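Hand-held gripper demos without a robot: does the result hold up?

Jun 21, 2023
Posted by Kerttu Pesonen
Print this page | E-mail this page

kpesonen wrote:

I have read the Clavlow report two times now and I would like to hear what others think of it. The short version is this. They collected 470 demonstrations with a pair of hand-held grippers, trained one policy on them, and then ran it on the two-arm setup in Nandthorpe. The claim is that demonstrations made by hand gave a policy as good as the one from 2,000 teleoperated demonstrations. It is a strong claim and I am not sure if I believe all of it.

My group works with the same kind of hand-held tools, so I am not against the idea. I only find that the comparison is not completely fair. The teleoperated set is older and it was collected by many operators with different habits. The hand-held set was made by 3 people who knew the task very well.

tarar_user wrote:

You are right about the operators, but I think you make it too big. Table 2 in the report gives the result per operator for the old set, and even the best operator there is below the hand-held policy. So skill alone does not explain it.

For me the weak place is the objects. Everything is rigid or nearly rigid. I would like to see cables.

mossgate wrote:

Agree on cables. We tried a bag of charging leads with our own policy last October and it was a sad afternoon. The gripper closes, the lead slides, the policy believes it has the lead and goes on to the next step.

kpesonen wrote:

@tarar_user I looked again at Table 2. The best operator has very few episodes there, so I would not build much on that line. But I accept that I said it too strongly.

peltby_lab wrote:

I disagree with the whole direction of this thread, sorry. The number of demonstrations is the wrong thing to compare. What matters is minutes of operator time, and the report gives this only in the appendix. If you count by minutes, the teleoperated set is much more expensive for each episode, because the operator waits for the arm. The hand-held people simply move at the speed of a hand. So the fair title would be "cheaper" and I would be happy to sign under that.

kpesonen wrote:

It is a good point about minutes. But there is a cost on the other side which the appendix does not count. With a hand-held tool the person can do things the arm cannot do. The wrist turns too far, or the two hands come too close together, and later the arms cannot follow. We throw away such episodes after a reachability check. If Clavlow also did this, then 470 is the number after cleaning and we do not know the number before.

mossgate wrote:

Does it say anywhere that they cleaned?

kpesonen wrote:

One sentence in section 4: "episodes outside the workspace were removed". No number is given.

tarar_user wrote:

Then somebody should write to them and ask. I can do it, I know one of the authors a little from the Tarar project.

peltby_lab wrote:

Kerttu, what do you use for your own cable-type tasks? Is it one gripper or 2? We have always done single hand and I wonder if this is our mistake.

kpesonen wrote:

Two, one in each hand. The current object is a power strip with its cord attached, on a white board so that the background stays plain. The strip itself is rigid and easy. The cord is the part I care about, because it pulls on the strip when you move it. We record from each gripper and also from the head of the operator. The head view helps when the strip is too far off for the gripper views to say much about it.

First the view from a gripper, then the one from the head:

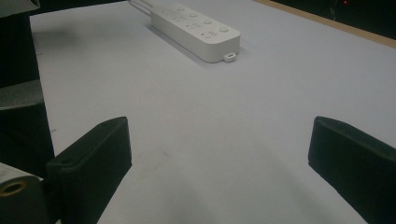
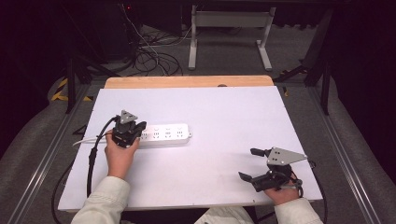

In our small tests the policy trained without the head view did worse on the first approach, and the difference became small after contact. I say this with care. It is one object and one room, and I have not repeated it with different seeds. Clavlow used only the gripper views, if I understood well, so perhaps their result could be even better with a third view – or perhaps their tasks all start near to the object and it makes no difference for them.

mossgate wrote:

Does the head view not bring its own problem? On the robot there is no head that moves like this.

kpesonen wrote:

Yes, this is the main argument against it. We fix the camera on the robot at a middle height and add random shifts to the head view in training. It works so-so. If the operator leans forward a lot, the episode is not very useful.

peltby_lab wrote:

I remain with my opinion about minutes, but I will try two hands on our side. Please post here when Clavlow answers about the removed episodes.

tarar_user wrote:

Mail is sent. I asked for the number before cleaning and also for the seeds.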